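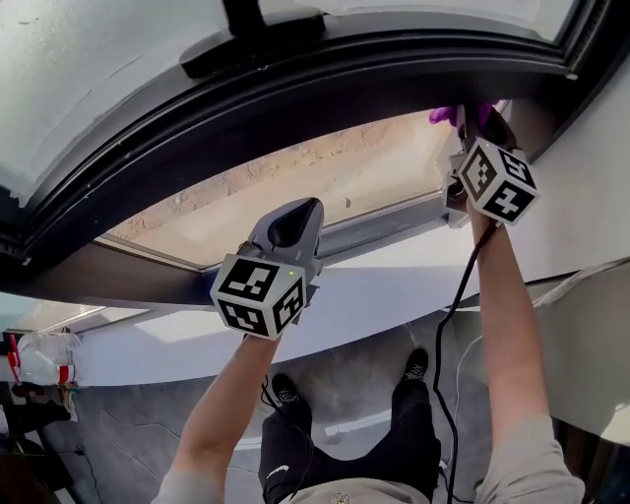
Imprimir | Enviar por correo

Salón de Dedville: ¿cómo lo visteis este año?

tejonlila

Hola a todos, ya he dormido, ya he deshecho la maleta y por fin me siento a escribir, que llevo dos días contestando mensajes sueltos y prefiero dejarlo todo en un sitio. Para los que no pudisteis venir: el salón de Dedville ha sido el más lleno que recuerdo. Según el cartel de la salida pasamos por taquilla 2,953 personas, y os aseguro que a mediodía estábamos todas en el mismo pasillo, el de los fanzines.

Lo mejor, para mí, el concurso de cosplay. Salieron 14 grupos y el nivel de costura fue una barbaridad (esas capas forradas, por favor, quiero los patrones). Me encantó que este año dejaran tres minutos por grupo y no uno y medio, porque da tiempo a que la gente actúe un poquito y no solo pose. Lo peor, los probadores, que seguían siendo dos para todo el mundo, y la megafonía del escenario pequeño, que desde la cuarta fila ya no se entendía.

Contadme vosotros, que seguro que me perdí la mitad – y si alguien encontró una horquilla de nácar junto al guardarropa, es mía y le tengo mucho cariño.

krill_de_rio

¡Qué alegría leerte! Yo fui con mi hermana, que no había pisado un salón en su vida, y volvió con una bolsa de chapas y preguntando cuándo es el próximo. Coincido en lo de los probadores. Yo acabé poniéndome las lentillas en el coche, con el espejito del parasol y la peluca sujeta entre las rodillas.

En lo que no coincido es en los tres minutos. A mí el concurso se me hizo largo, lo digo con todo el cariño del mundo. Hubo grupos que llenaron el tiempo estupendamente y otros que hicieron su escena, se quedaron quietos y esperaron a que acabara la canción. Con dos minutos iríamos bien.

maremoto77

Pues yo salí al escenario y defiendo los tres minutos a muerte, jajaja. Llevábamos ensayando desde octubre una coreografía de Lunurance con cambio de vestuario incluido, y en minuto y medio no cabe. Además las bases lo decían clarísimo: hasta tres minutos. Quien quiera hacer uno, que haga uno.

Mi queja va por el jurado. La ficha de puntuación daba lo mismo a la confección que a la fidelidad al personaje, y a los que hacemos versiones propias eso nos hunde. No lo digo por rabia (bueno, un poquito sí), lo digo porque llevamos varios años hablándolo en este foro y nadie lo recoge.

almendra_sin_sal

Buenas, yo llevo la mesa de Breathnach, la de las láminas y los marcapáginas, así que os doy la versión desde detrás del mostrador. De venta, muy bien, me quedé sin postales antes de comer. Pero colocar a los artistas en el pasillo estrecho fue un error. La gente se paraba a mirar, que es lo que queremos, y los de detrás empujaban, y había quien se marchaba sin preguntar el precio por no estorbar. El año pasado estábamos junto a la cafetería y se respiraba.

Sobre la ficha del jurado, lo siento, maremoto77, pero yo la veo justa. Si el concurso es de cosplay, el parecido tiene que contar. Para lo otro se podría abrir una categoría de diseño original, que a mí me encantaría ver, y así no compiten peras con manzanas.

maremoto77

Esa categoría te la firmo ahora mismo. Lo que me molesta es quedarnos en medio, que ni nos separan ni nos puntúan.

tejonlila

Me parece una idea preciosa y creo que deberíamos escribirla bien y mandarla. El buzón de sugerencias está abierto hasta el 3 de diciembre, lo ponía en el folleto. Si queréis preparo yo un borrador con lo de la categoría, los probadores y el pasillo, y lo vais corrigiendo por aquí. Lo de los minutos lo dejo fuera, que veo que no nos vamos a poner de acuerdo ni merendando.

krill_de_rio

Jajaja, me rindo con los minutos. Añade lo del autobús, por favor. El último a Skevuton salía a las 6 y la entrega de premios empezaba justo a esa hora, así que los de fuera nos enteramos de los ganadores por el móvil.

almendra_sin_sal

Sí, sí, lo del autobús ponlo lo primero. Y una cosa más: los 700 folletos se acabaron enseguida y mucha gente venía a mi mesa a preguntar dónde estaba el karaoke. Un plano grande en la entrada bastaría. Ah, tejonlila, la horquilla la dejaron en información, la vi en la cajita de objetos perdidos al lado de un guante verde. Escríbeles, que la guardan.

tejonlila

¡Ay, qué ilusión me has dado! Les escribo ahora y esta noche os cuelgo el borrador.

Imprimir | Enviar por correo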